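Bedier Linen Handling Grant
Interim Progress Report to the Ninduvis Fund
Submitted by Meireles Guest Housing, Stutwood

Reporting period: second half of the grant year, through December

1. Purpose of the grant

The Bedier grant supports a single change in the way Meireles stores and issues bath linen to its short-stay guests at Stutwood. Before the grant, towels were folded by whoever was on shift, to whatever size that person preferred, and placed on open shelves in the order they came out of the dryers. Stacks leaned, shelves held less than they should have, and housekeeping staff regularly refolded linen at the point of use. The first report described these problems in detail and they are not repeated at length in this one.

The work plan agreed with the Fund called for a written folding standard, a dedicated folding table, replacement of worn linen, and instruction for all housekeeping staff. This report covers the folding standard, the table and the instruction sessions. Linen replacement is summarized in Section 4.

2. The folding standard

The standard was drafted in the first months of the period and has been revised twice. It applies to bath towels only. Hand towels and washcloths will be covered in a supplement once the bath towel standard has been in use for a full season.

The towel is laid flat with the long side parallel to the front edge of the table. The care label, where one remains, faces down. Both layers are smoothed from the center outward before any fold is made. The near half is then brought up and over toward the far edge, the corners are matched, and the doubled towel is folded again to shelf width. The final fold leaves the rounded edge facing the front of the shelf, with the hems at the back.

The most common fault found during the early checks was bunching. A terry towel that is pulled diagonally on the table tends to gather into a thick band along the line of the pull, and the nap does not lie down again until the cloth has been opened and smoothed.
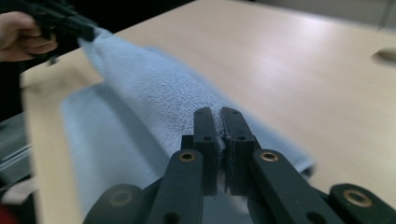
Staff were therefore asked to open any towel that had gathered in this way and begin again, even when the shift was busy. The first draft of the standard allowed a gathered towel to be corrected after the first fold. The second draft removed this allowance. Shelf checks made after the change found fewer towels with a ridge through the middle, and stacks on the upper shelves have needed less straightening.

A second matter concerned the hem. The woven band on terry linen is flatter than the pile beside it, and older towels in the Meireles inventory have bands that have tightened with washing. When the hem is shorter than the body of the towel, the corners cannot be matched exactly without forcing the cloth. The standard now directs staff to match the folded edge first and let the hem fall slightly short. Towels with a gap wider than the shelf marker are set aside for inspection.

3. The folding station

The work plan provided for one table at a fixed location. Several surfaces were tried before a choice was made, including the steel counter in the wash area, which proved too low for sustained work and often had detergent on it. A light-colored table was preferred. Loose threads and dark lint are easier to find against a pale surface, and the tabletop is deep enough for a bath towel to be opened and folded without the cloth hanging over the front.

Folding now takes place away from the machines. Staff reported that the quieter location made it easier to follow instruction and that they were less often called away in the middle of a stack. The disadvantage is the distance from the dryers, and a second wheeled hamper has been requested so that full and empty hampers can be exchanged on each trip.

The table is to be kept clear except for the linen being folded and small items in immediate use. This rule has been observed unevenly. A shelf for personal articles is planned for the wall nearest the door, and its cost can be met from the existing allocation.
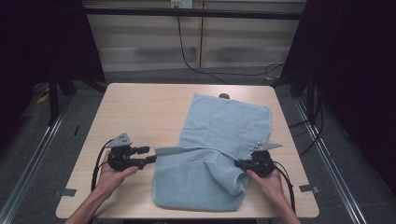 A light blue towel partway through folding on the worktable.

The first fold receives the most attention during instruction. If the upper layer is set down with slack in it, the slack travels to one side and appears as a diagonal crease, and each later fold presses that crease deeper. The person folding is asked to pause once the near half has been carried over and look along the doubled edge before going on. Experienced staff found this slow at first. Shift leads have since agreed that the pause should be taught to all new staff and left to the judgment of those who have completed instruction.

4. Linen inventory and replacement

A full count of bath towels was completed during the period. The inventory stands at 717, including linen in guest units on the day of the count. This was higher than the figure carried in the purchasing records, which had not been adjusted for stock transferred from the former annex.

Each towel was placed in one of three groups: fit for guest use, fit for staff or cleaning use, and to be withdrawn. Fraying at the edge alone was not treated as grounds for withdrawal. Some loosening of the loops is to be expected in terry cloth that is washed daily, and a towel with fuzzy edges may still absorb well and fold square. Towels were withdrawn for holes, for stains that remained after a second treatment, and for hems that had pulled away.

Meireles has not yet placed the replacement order provided for in the budget. The supplier's sample was returned because the hem tightened after repeated washing in the same manner as the older stock. A second sample is being washed alongside the present linen, and the order will follow once its measurements have been taken. The Fund is asked to note that this portion of the grant will be spent later than scheduled. No increase is requested.

5. Instruction of staff

Instruction was given to 12 housekeeping employees over five sessions. Each session was held during paid hours and was limited to a small group, so that everyone had time at the table. The written standard was provided in advance, and the sheet posted at the station has been reduced to a single page at the request of staff.

Attendance was complete with the exception of the fourth session, which was shortened by a water shutoff in the building and made up the following week. Two employees who joined late in the period have received the posted sheet and will attend the next available session.

The account that follows was prepared by the linen services supervisor and is included at the Fund's request.

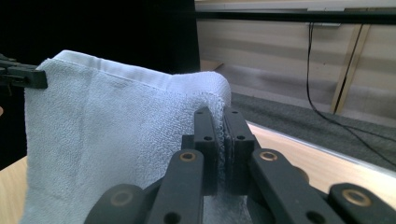
By Cleiton Magalhães
Supervisor, Linen Services, Meireles Guest Housing

The part of the standard that took the most discussion was the check made after folding. Our draft said only that the finished towel should be "neat," and each of us understood the word differently. We agreed that a folded towel would be lifted and looked at from the side. The hem should follow the top of the fold, and the layers should hang together. Small waves in the cloth are acceptable. Terry has body to it, and a towel that has been through the dryer will never hang like a sheet.

We also discussed where the towel should be held. Lifting by a single corner lets the inner layers slide, so the sheet now asks for a hold at the top corner and another along the side edge. I had left this out of the draft because I assumed it was common practice. It was not, and the staff who raised it were right to do so.

Color has been a small complication. Our pale blue towels can look almost white under bright light and gray in the folds, and they were sometimes shelved with the white stock. They now have their own shelf. I would like to see the shelf labels printed properly before the spring season, as the present ones are handwritten and have begun to peel.

My remaining concern is the evening shift, which has fewer people and receives the largest loads. I have asked that folding left unfinished at the end of that shift be covered and carried over to the morning. The shift leads have accepted this on a trial basis.

6. Work remaining

During the remainder of the grant term Meireles will complete the wash test on the second sample, place the replacement order, install the shelf for personal articles, and hold a session for newly hired staff. The supplement on hand towels will be drafted but may not be approved before the term ends. A revised spending schedule reflecting the later linen purchase is attached for the Fund's approval.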